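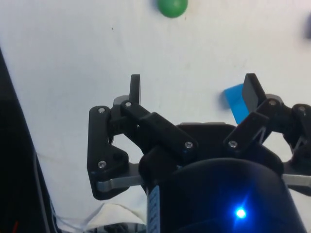
I finally sorted out the bits-and-bobs drawer at the weekend, the one under the kettle that's been jamming since January. Most of what was in there turned out to be toys. Small ones – bouncy balls, blocks, the odd wheel off something – and I must have a hundred of them now if you count the two tubs upstairs.

I do love a block though! I've got a real soft spot for the plain coloured sort, no letters, no faces, just a nice bright blue. My friend Kirsten Carrier says I should pass the lot on to the playgroup in Vunwood and she's probably right (she usually is, annoyingly), but then what would my nephew do when he comes round? He lines them up, knocks them off the table, and I spend the evening with my arm under the sofa.

So I've made a rule. Everything gets tipped out on the table, and if I can't say which set it belongs to, it goes in the charity bag. I lasted two minutes. The bag has one jigsaw piece in it and a plastic spoon.

The balls are the worst for storing, by the way. They roll straight to the back of any drawer you own. I've put them in an old biscuit tin for now, which makes a terrific racket – sorry, next door.

Drawer shuts lovely now. Upstairs tubs next, maybe.

Recent posts
Soup again, and why I don't mind
The wardrobe door saga, part 2
A walk out to Kirnar with Idalina
Things I found in my coat pockets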